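Fomum wiki > How-tos > Failure relabeling

How to relabel failed grasps and get them back into training

Last edited Monday, March 11, 2019 by Zhiqiang Jiang

Quick writeup, people keep asking me in chat. Covers the two-arm table setup and the relabel trick we used for the Plemier result. Assumes you can already teleop and have a working policy checkout. If not, do the Brestora page first.

What this gets you

Normally we threw out every demo where the grasp slipped. Big waste. With relabeling you keep the part before the slip, mark the slip itself as a negative for the grasp head, and keep the recovery as its own short demo. Baseline was 700 clean demos. Adding relabeled failures took success on the bowl task from 40 to 72 percent, same network, same training steps. One task, one table, so don't oversell it.

Before you start

- both arms homed, no joint warnings
- head camera calibration less than a day old
- task config copied, NOT edited in place
- disk space. check it. really
- lights on the same as last session

Step 1. Set the table

Mat down first, then bowl, then whatever clutter the config lists. Leave clutter in, the policy needs to see it. Small crinkly stuff in the bowl works best for this, it snags and slides and you get plenty of failures for free. Smooth blocks are too easy. Heap the pieces to one side of the bowl so the first approach is the same kind of problem each time.

Don't tape marks for the bowl. We did that back in December and the policy learnd the tape.

Step 2. Park the idle arm

One arm works, the other waits low, below the table edge, gripper open. Park pose is in the config as park_low. If you park it over the table it blocks the head view on the far reaches and you'll be masking frames all night.

Check the cable on the parked arm has slack before you send it down.

Step 3. Bring the working gripper to the rim

Come in at the rim, stop, then tilt the fingers toward the pieces. The stop matters, the segmenter uses it to find the start of the grasp. Half a second is plenty. Skip the stop and you get to cut every episode by hand, have fun.

Working arm at the rim of the bowl, red pieces piled on the gripper's side, second arm parked open down in front of the table:
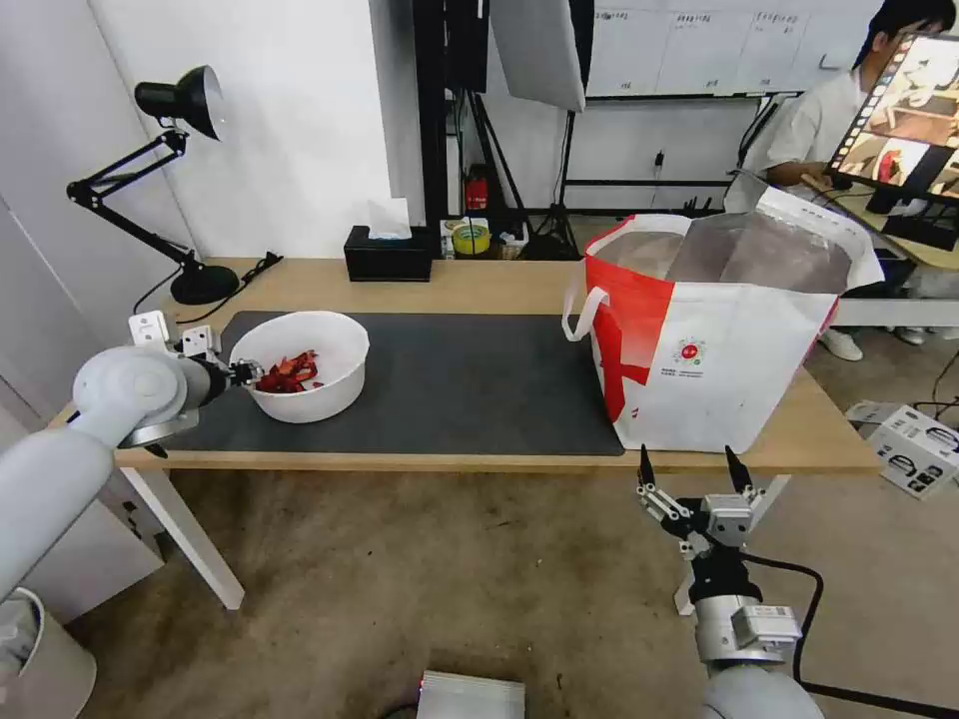
Step 4. Record, and don't fix mistakes fast

Hit record, go for the grasp. If it slips, hold position for one beat, then recover. Do not yank back. Operators with good reflexes are the worst at this, the slip and the recovery blur together and the labeler can't split them.

Do 80 episodes per session, then stop. Past that your hands get lazy and the failures all look alike.

Step 5. Run the labeler

Run relabel on the session folder. It reads finger width and motor current and proposes three cut points: contact, slip, recovery start. Output is one csv per episode. Episodes with no slip come out with contact only, that's fine.

Step 6. Check the cuts

Open the viewer, scrub through, fix bad ones. Things to look for:

- contact marked when the finger hits the bowl wall. Most common error by far. Drag it later.
- slip marked during a normal regrip. Delete it.
- two slips in one episode. Keep both, the format handles it.

Step 7. Merge and train

Merge into the clean set with the failure weight at default. Don't raise it. Hsiao branch had it higher and the arm got scared of the bowl, hovered over the rim and never closed. Looked hilarious, cost us a weekend of GPU time.

Train from scratch, not from the old checkpoint. Finetuning works a bit but the numbers are all over the place and I can't compare them with anything.

Step 8. Evaluate

Fresh bowl positions, same operator resets the table every time. Score a trial as success only if pieces leave the bowl and stay in the fingers until release. Write down the near misses too, seperate column.

Known problems

Labeler chokes if finger width is logged at a different rate than current. Resample first, script is in tools.

Left/right arm names are swapped in configs from before the rewire. Check with a small jog before you record anything.

TODO: add the section on two-handed episodes. Cut rules are different when both grippers are in contact, ping me until it's up.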